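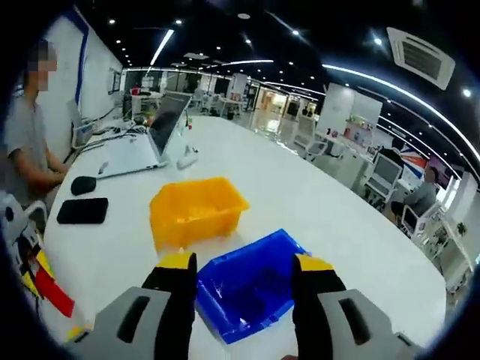

Can a Machine Clear the Table Yet? Tips While You Wait

Workshop > Tidying Up > Small Bins

Filed under: Sorting & Storage, Gadgets We Don't Own

Every fall somebody writes in to ask whether it's time to stop tidying and let a robot do it. My answer in September was "not yet." My answer now is "not yet, but buy better bins."

Picking up an empty plastic bin is the sort of chore a two-finger gripper ought to be good at. The bin is stiff, it's light, and it doesn't care which way it's facing. A blue one and a yellow one on a white table is about as kind as the world gets to a machine. Put a phone-sized black thing next to a black mouse and ask it to take only one, and the mood changes.

If you'd like your bench ready for the day help arrives, or just easier on your own two hands:

Use one color per job. Blue for fasteners, yellow for whatever you swore you'd fix. Strong color on a pale top is easy to spot for everyone involved.

Beware the shine. Glossy plastic throws light back at you, and cameras like it even less than you do. A quick scuff with a gray pad inside the bin helps.

Leave finger room. Two bins jammed side by side can't be grabbed by anybody. I leave 70 mm between mine.

Get the cables off the table. I have watched a Drovard demo arm lift a bin beautifully, along with a charger and most of a lamp.

Don't fill to the brim. A bin that's going to tip will tip at the worst angle.

As for buying something, the Nirar countertop arm moved 100 empty bins for me without a complaint and then met a dish towel, and we haven't spoken since. Pravetow promises folding "soon." Soft things, wet things and drawers that stick are still yours. My own cleanup took 221 seconds, including the swearing.

Comments

benchdog: Scuffing worked on my clear bins too. Used a kitchen scrubber, same result.

tooManyClamps: My kids have two grippers each and can't clear a table either.

Lowell_garage: Is the Furukawa arm any better with towels? Asking before I spend the money.

pegboard fan: 70 mm is tight if you wear gloves. I go with 100.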